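문학 > 짧은 소설 > 5월

칸막이 상자

5월
글 피에리나 그라소

젠디스브리지 배선 분류반에 들어간 첫날, 나는 전선이 스스로 엉킨다는 것을 배웠다. 밤 사이에 그렇게 된다고 반장이 말했다. 반장은 농담을 할 때와 작업 지시를 할 때 얼굴이 똑같은 사람이라 나는 일단 수첩에 적었다.

일은 간단했다. 키버에서 들어온 전선 뭉치를 풀어서 짧은 것끼리 묶고, 묶은 것을 골판지 상자의 칸에 넣는다. 칸이 다 차면 상자를 드라스테드로 보낸다. 드라스테드에서 그걸로 무엇을 하는지는 묻지 않는 것이 예의였다. 나는 예의가 없는 편이라 둘째 날 물었고, 반장은 "쓴다"고 대답했다.

상자의 칸막이는 전임자가 만든 것이었다. 자를 대고 칼로 그었으면 좋았을 텐데 그는 손으로 찢는 쪽을 택했다. 윗단이 죄다 너덜너덜해서 꼭 쥐가 결재한 서류 같았다. 새 칸막이를 신청했더니 양식 번호가 1,155인 서류를 쓰라고 했다. 양식 1,155는 양식 1,006의 승인을 받아야 쓸 수 있었고, 양식 1,006은 칸막이가 달린 상자 안에 보관되어 있다고 했다. 어느 상자인지는 전임자가 알았을 것이다.

전임자는 보일로 갔다. 승진이라는 말도 있고 도망이라는 말도 있었다. 그가 남긴 것은 상자와 쪽지 한 장이었다. 쪽지에는 이렇게 적혀 있었다.

'노란 것부터 풀지 말 것.'

나는 노란 것부터 풀었다. 오전 내내 풀었다. 점심때가 되자 노란 선은 빨간 선과 돌이킬 수 없는 사이가 되어 있었고, 검은 선은 둘 사이에서 중재를 하다가 같이 묶여 버렸다. 우리 집안의 명절과 구조가 비슷했다.

"쪽지 못 봤어요?" 옆자리의 마르타가 물었다.

"봤어요."

"그런데요?"

"이유가 안 적혀 있어서요."

마르타는 한동안 나를 보더니 자기 의자를 조금 멀리 옮겼다. 그 뒤로 우리는 꽤 친해졌다. 의자는 돌아오지 않았지만.
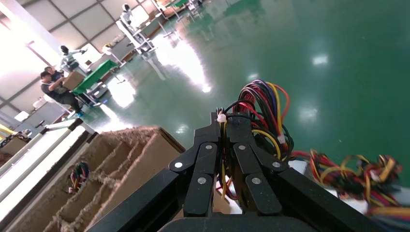
셋째 주쯤 되자 손이 먼저 알아서 움직였다. 뭉치를 받으면 끝을 찾지 않고 한가운데를 잡는다. 잡아서 살살 흔든다. 화를 내면 안 된다. 전선은 화난 손을 금방 알아보고 매듭을 하나씩 더 내놓는다. 반장은 그걸 인성 교육이라고 불렀고, 교육비를 따로 받지 않는 것을 회사의 복지로 쳤다.

오후에는 창으로 빛이 들어와 초록색 바닥이 호수처럼 번들거렸다. 그 시간이면 다들 일손이 느려졌다. 마르타는 발끝으로 바닥을 톡톡 치면서 물고기가 없는 게 흠이라고 했다. 나는 있어도 이 회사에서는 양식 번호부터 받아야 할 거라고 했다. 양식이라는 말이 두 가지로 들린다는 걸 마르타는 퇴근 무렵에야 알아차렸고, 겉옷을 입다 말고 나를 노려보았다.

문제가 생긴 건 드라스테드에서 상자를 돌려보냈을 때였다. 반송 사유에는 '칸이 많음'이라고 적혀 있었다. 반장은 사유서를 두 번 읽고 상자를 두 번 들여다보았다.

"칸을 줄여야겠군."

"칸막이를 빼면 되겠네요."

"빼려면 서류가 필요해."

"몇 번이죠?"

반장은 대답 대신 벽을 보았다. 그의 농담 얼굴인지 지시 얼굴인지 나는 여전히 구별하지 못했다.

그날 저녁 나는 혼자 남아 칸막이 하나를 잡고 천천히 당겼다. 서류 없이 하는 일치고는 소리가 컸다. 골판지가 죽 찢어지면서 윗단이 들쭉날쭉하게 일어섰고, 그제야 나는 전임자에게 자도 칼도 있었으리라는 걸 알았다. 그는 칸막이를 만든 게 아니라 빼던 중이었다. 나처럼 저녁에, 반송된 상자를 앞에 놓고, 아마 조금 전까지 예의 바른 사람이었다가.

찢긴 칸막이 밑에서 접힌 종이가 나왔다. 양식 1,006이었다. 모두 43장이었고, 맨 위 장에는 전임자의 글씨로 이름과 부서까지 채워져 있었다. 신청 품목은 '칼'이었다.

나는 종이를 도로 접어 넣고 그 위에 작은 전선 묶음을 하나 올려놓았다. 빨강, 파랑, 노랑이 사이좋게 섞인 것으로, 내가 지금까지 묶은 것 중에 제일 나은 물건이었다.

다음 날 아침 반장이 물었다.

"상자는?"

"쓰고 있습니다."

그는 고개를 끄덕이고 새 뭉치를 내 앞에 내려놓았다. 노란 선 끝이 하나 비죽 나와 있었다. 마르타가 의자를 한 뼘 더 멀리 옮기는 소리가 들렸고, 나는 그 노란 끝을 잡았다.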